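FOR IMMEDIATE RELEASE
Fri 13 April

Sidham opens its upkeep routine for two-armed assembly cells to all Brolta owners

Sidham is happy to announce that the care routine its own technicians follow for the Brolta two-armed cell is now available, free of charge, to every workshop that runs one. The routine grew up slowly over the winter, mostly in pencil, and we are a little proud of it.

It begins with the grippers. Fingers are wiped down, checked for wear and tightened before the first part is picked up, and the cables are given enough slack for the elbow to swing freely. Only then do the arms go to work on the practice piece, a white seat with tubular legs, worked on upside down. 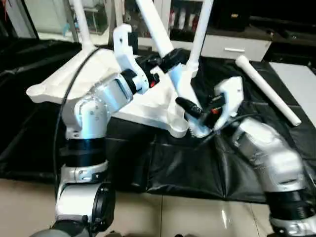 "People love to talk about software, and so do I, but most of the calls we get come down to a loose finger screw or a cable that has been pulled a bit too tight," said Lamai Kaewkla, who leads cell service at Sidham. "If you spend 11 minutes with the grippers in the morning – and a cup of coffee, if you like – the rest of the day tends to go more kindly."

The second part of the routine covers grip force. Plastic seats give a little under pressure, so owners are asked to start low, hold the rim with one arm, bring the other to the base of a leg, and raise the force in small steps. Settings are written down under sheet 1101 for the left arm and sheet 1131 for the right.

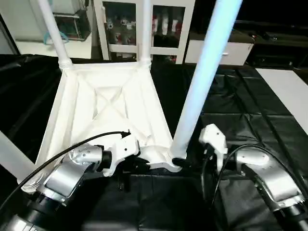

Availability and support

The routine can be requested from Sidham or from our service partner Skosico, which also stocks replacement fingers. Katherine Cusi at Skosico will gladly walk new owners through their first check by phone. Printed copies are limited to 100 – please ask early if you would like one for the workshop wall.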